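Chapter 4
Care of the Gripper and Wrist

Last updated: March 12, 2020

The practice cell used in this book is the one at Westville: a Fjeld arm on a fixed base, a two-finger gripper, and a small camera at the wrist. Earlier chapters covered mounting and power. From here on we assume the arm moves and homes correctly, and we turn to the parts that wear.

Finger covers wear first. The mesh surface picks up dust and skin oil, and a dirty cover lets smooth objects slide. Wipe both fingers with a damp cloth every 1,000 grasps and replace the covers as a pair at 4,000. A new cover next to an old one pulls the object off center when the fingers close.

The grip force setting is kept in the Ralis controller under Tool, page 2. Leave it at 40 percent for the exercises in this chapter. Students often raise it when a grasp fails, but a failed grasp is more often a matter of finger alignment, covered in Section 4.3.

After any change to the fingers, run a check with a mixed set of toys. Use a ball, something long and rubbery, and something with bars or gaps. Spread them close together on the brown surface so the fingers have to work between neighbors.
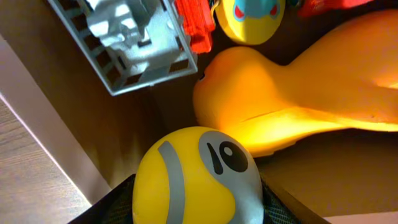
Record each attempt in the cell log with the cover number and the force setting. The Trivia worksheets at the back of the book have a blank log page. Logs from before September use the older cover numbers, and Table 4.1 gives the match.

4.1 Removing the Finger Covers

Stop the arm and lock out power before you touch the gripper.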